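Mon 25 June
By the Grevville office

Slide 1. Morning. I'm the one who talks about drains, so sit near the door if you need to.

Utholm job: 11 flats, one stack, a kitchen line laid flat as a pool table. Pause for groans.

What goes down the sink. Grease, rice, coffee grounds, one teaspoon – ask the room for theirs.
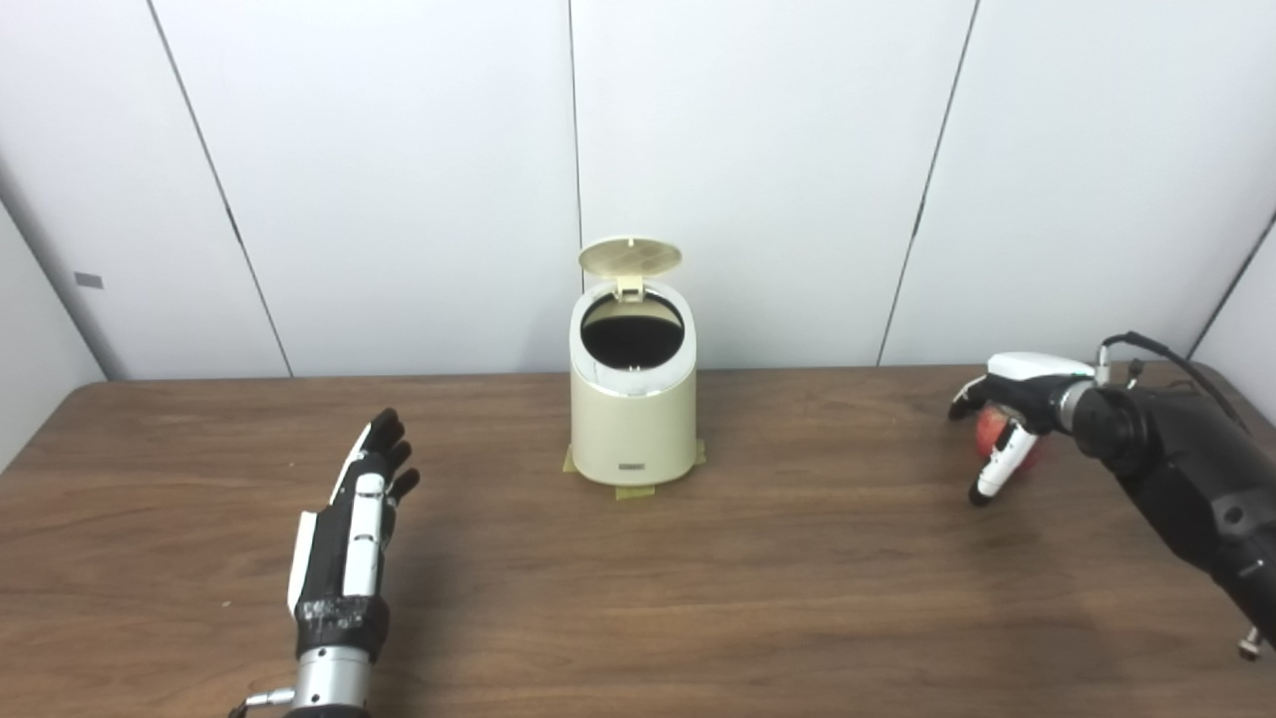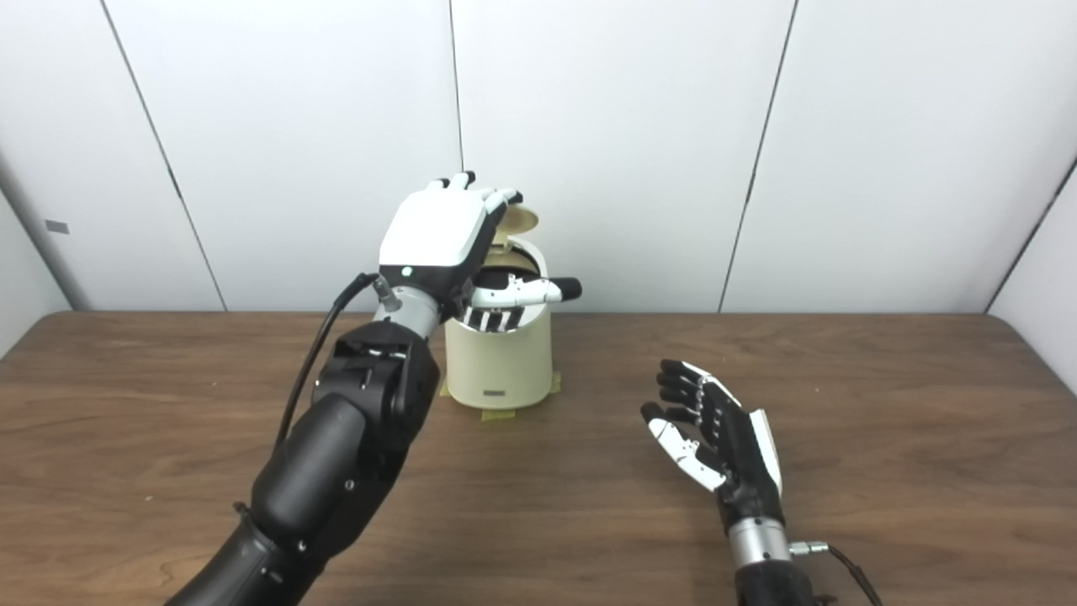

A cream-colored trash can, both times.

Slide 4. Cost. Jetting the line: 907. Digging up the yard after three years of not jetting it: 2937. Leave both numbers up and drink some water.

Brindoslow quote is still being argued over, so skip it if they're in the room.

Ask who knows where their cleanout is. Wait. Keep waiting.

Next one is in July at Urquijo, on water heaters. Questions, 30 minutes, or until the sandwiches come.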